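Trusdale was the stand I had circled for the afternoon at the Zurndale home robotics fair, and I stayed far longer than planned. They're showing Tratuma, a kit for teaching household robots small jobs by recording people doing them first – head camera, software and a library of 44 chores.

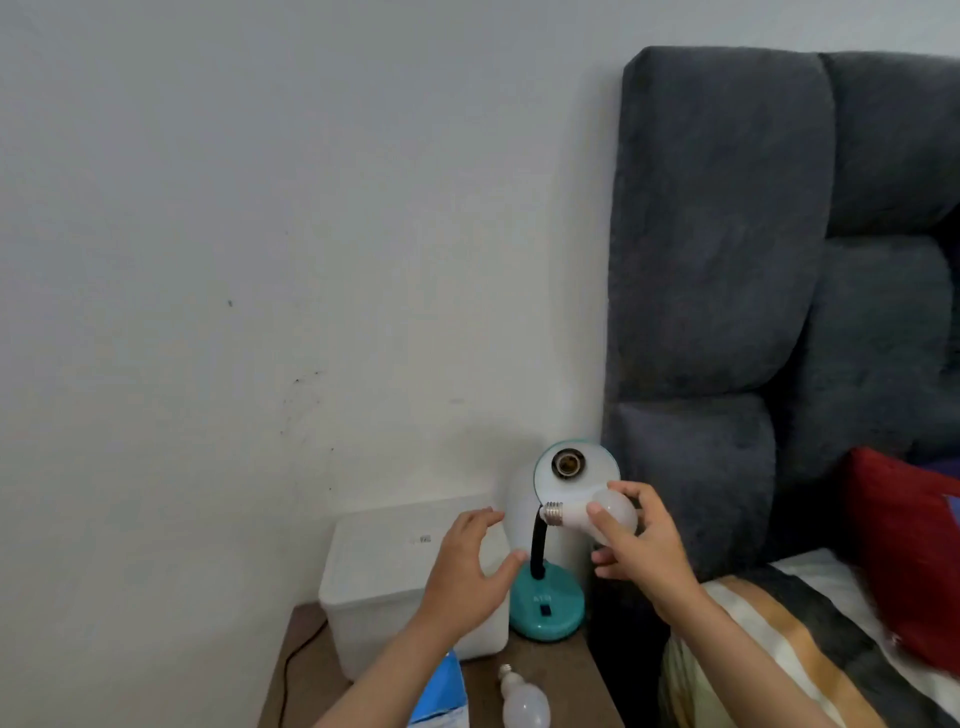

What you get with the kit is the view of whoever is doing the chore, and I loved how ordinary it all is! Drawers, kettles, bedside tables. Changing a bulb sounds like nothing until you watch the hands: the right one has the bulb just below the open shade, the left is hovering by the teal base, and there's a gooseneck that could bend at any moment. Each chore comes with 100 recordings, and you can add your own.

I'd have liked a longer go at the editing screen. Savolainen were two stands along, with grippers, and I got there at 40 minutes to closing.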